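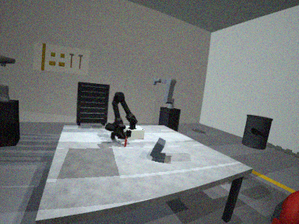
Rendered view of a workroom table, pale top with dark rim.

Search the help pages Enter a keyword Go

Shared workroom table: who is responsible for refinishing the top?

Posted in June by Marta Hutsuliak, Flollereck Residents' Association

Our association leases a ground-floor workroom to its members under a written use agreement. The room contains one large table, purchased by the association for 1,748 dollars, including delivery. Members use it for sewing, model building, and small household repairs. After several years of use the top requires refinishing, and the lowest bid we have received is 177 dollars for labor, with materials billed separately.

The use agreement states that members shall "return the room and its furnishings in the condition received, ordinary wear excepted." It does not define ordinary wear. One member has proposed that the cost be divided among all 27 registered users of the room. Another holds that it should be paid from the general maintenance fund, to which every household contributes whether or not it uses the room. I would be grateful for guidance on which approach is customary, and on whether the agreement should be amended before the work is ordered.

Tustel
Replied at 9:40 a.m.

In the absence of a definition, ordinary wear is generally understood to mean the gradual decline that results from using an item for its intended purpose. Dulling and light scratching of a worktable would normally fall within that meaning. A burn, a deep cut, or a chemical spill would normally not, and the cost of repairing such damage may be sought from the person who caused it, provided that person can be identified.

On the facts you have given, the refinishing appears to be maintenance of association property. The usual practice is to charge it to the fund from which the table was purchased. Please review the minutes of the meeting at which the purchase was approved. If the general fund was used, there is a reasonable case for using it again.

I would advise against billing the registered users after the fact. Unless the agreement allows for a special charge, members may properly decline to pay it. An amendment can provide for such a charge in the future, but it should not be applied to wear that took place before its adoption.

You should also confirm whether your bylaws set a spending limit above which a vote of the members is required. In our association the limit is 1,000 dollars, and smaller repairs are approved by the board alone.

Holovko

Split it between the users. The households that never go in there should not have to pay for it. We did this at Surkby and there were no complaints.

Marta Hutsuliak
Replied at 4:15 p.m.

Thank you both. The minutes confirm that the table was purchased from the general fund. The board will be asked to approve the refinishing on the same basis, and a definition of ordinary wear will be placed on the agenda for the next regular meeting. I will request a written price for the materials before the order is signed.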